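Search this manual Enter part no. or keyword Go

Renaud Bench Cell: Set-Up Guide
Section 4. Checking the gripper and wrist camera

Posted Sep 3, 2023, by the Harkoston bench support desk

Do this section before the first run and after any finger change. The Brilel start-up screen will report "Gripper OK" after its self-test. Treat that as a claim. The self-test reads the motor and knows very little about the fingers.

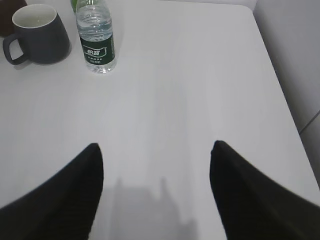
4.1 Finger check

1. Jog the arm to a hover above the table with the fingers open and nothing between them.
2. Open the wrist camera view. Both fingertips should show, at matching heights, with clear table between them. A mug or bottle at the far end of the table can stay put for this check.
3. If one tip sits higher than the other, stop the arm, lock out power and reseat that finger. Tighten its 2 screws by hand first, then with the key.
4. Close and open the gripper 8 times at low speed. Repeat step 2.

CAUTION: Keep hands off the table while the arm is powered. The soft stop in the Dilteck controller is no substitute for the lockout.

Note: Don't judge hover height from the gripper's shadow. It is blurry and moves with the room lights. Read the height off the controller.

4.2 Saving the pose

5. Save the hover pose to slot 124. Older copies of this guide gave a different slot, which the December update overwrites.
6. Restart the controller and recall the pose. "Saved" on the screen means little until the arm goes back there.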